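Print this page | E-mail this page

# Trundow kitchen cell: setup and upkeep README

This file is for whoever has the keys to the cell this month. It covers getting the thing running, keeping it running and putting it right when it sulks. It doesn't cover the software beyond the few commands you need at the bench. That has a README of its own, longer than this one and more optimistic.

## What the cell is

One arm, one kitchen counter, one cabinet of electronics underneath where the saucepans ought to be. The arm is a Nekine, bought second-hand, and the gripper on the end of it came from Clevar in a box with no manual and a very nice tea towel. The controller calls the whole lot "Worku" because that was the hostname when it arrived, and changing the hostname breaks the licence. We've stopped trying.

The cell does pick and place with toy food and ordinary kitchen things. It logs everything it does. There are 812 runs in the current set, and if you want to know which of them are any good, read the section on calibration first.

## Before you switch on

- Check that the stop button is out. It gets leaned on.
- Check the wrist cable. It should hang in a loose loop with no kink at the second clip.
- Wipe the gripper pads with a dry cloth. Don't use washing-up liquid, which leaves a film, and the film makes the pads as grippy as a wet trout.
- Move your tea.

Power goes on at the cabinet first, then the arm, then the gripper. If you do it in some other order the gripper comes up thinking it is closed when it is open, and it will defend that opinion all afternoon. The cure is to turn everything off, wait for the fan to stop and start again.

## Homing

Run `home slow` and stand where you can reach the button. The arm goes up, turns, comes down again and stops with a clunk. One clunk is right. Two clunks means the shoulder brake is dragging, so see Repairs.

Never run `home fast`. It exists. It was written on a Saturday by someone who has since moved to a different building, and it takes the shortest route home whether or not there is a toaster on it.

## Calibration

Calibrate every morning and again after anyone moves the counter, leans on the counter or swears that they didn't touch the counter. Put the printed card flat on the worktop, run `cal`, and let the arm visit its 11 points. It takes about as long as a slice of toast.

The number you want at the end is the error in millimetres. Under 2 is fine. Between 2 and 6 you can work, but stick to big soft objects and keep your expectations modest. Over 6 and something has come loose, usually the base bolts, now and then the card, which people will use as a coaster.

Runs logged with a poor calibration are still in the set. They carry the tag `wobbly`. We thought about deleting them, but somebody downstream wrote to say they were the most useful part.

## Laying out the counter

We don't have a fixed layout and you shouldn't invent one. The first lot of runs had everything in the same place every time, and the arm got terribly good at a kitchen that existed only between nine and ten in the morning. Move the plate. Turn the chopping board. Leave the background clutter as cluttered as you found it, then clutter it differently next time.

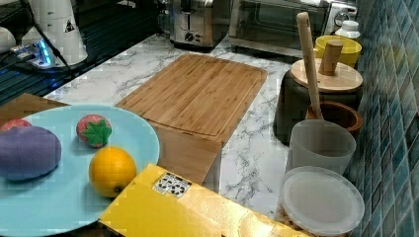
Shiny things deserve a thought before you start. Anything glossy throws back the ceiling lights, and the depth reading goes to pieces over it. You can turn off the strip nearest the window, or you can put up with the gaps and tag the run `glare`. Both are allowed. Covering things in matt spray is not allowed any more, for reasons the landlord put in writing.

Round toys roll. If one leaves the counter during a run, let the run finish and tag it `floor`. Don't reach in to catch it. The arm is not especially strong, but it is very sure of itself.

## Weekly jobs

- Tighten the base bolts in a cross pattern. The key is taped inside the cabinet door.
- Vacuum the cabinet filter. You will find crumbs. We have only ever used toy food, so make of that what you like.
- Look at the gripper pads edge-on. If the ribs have worn flat, swap both pads, never one.
- Copy the logs off. The disk fills up quietly and then stops recording without a word.

## Repairs

**Shoulder brake dragging.** Power off, cover off, blow the dust out, cover on. If it still clunks twice, the brake wants a new spring. There are 2 in the drawer under the labels.

**Gripper won't close.** Nine times in ten it's the connector at the wrist. Push it until it clicks. If it already clicked, pull it out and push it in again anyway.

**Arm stops halfway with error 6.** It thinks it has hit something. Sometimes it has. Look before you clear the error — the last person who cleared it first is why we own a new colander.

**Gripper drops things on the way up.** Pads again, or the grip force has been reset to the factory value, which seems to have been chosen with eggs in mind. Check the setting in `grip.conf` and save the file twice. We don't know why twice.

## Known faults

The clock in the controller loses time, so log times from before March are best treated as a rough guide. The lid on the cabinet squeaks. The emergency light works but faces the wall.

Print this page | E-mail this page

**Comments (3)**

**benchgoblin:** Can confirm the thing about saving grip.conf twice. Same controller here, same nonsense. Three times does no harm.

**tealeaf:** Which cloth do you use on the pads? Ours leave fluff and then the fluff gets picked up more reliably than the objects.

**ratchet_and_pawl:** An old cotton pillowcase, cut up. Also your link to the spare springs is dead.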